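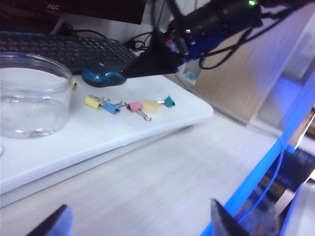 Binder clips and an empty jar on the white tray at the Herholm robotics club.

Parents ask me when the club will do something exciting. They have seen films. What they get, on a school night, is a robot arm and some stationery.

I think the stationery is the exciting bit. A contest robot does its trick once, for a cup. A binder clip has handles that stick out wherever they like, and a pupil who must plan a grip for each one learns patience - or at least some new words.

Ottilie Wallner wants us to enter the Lernenov cup in June. Entry is 200. I would spend it on more clips.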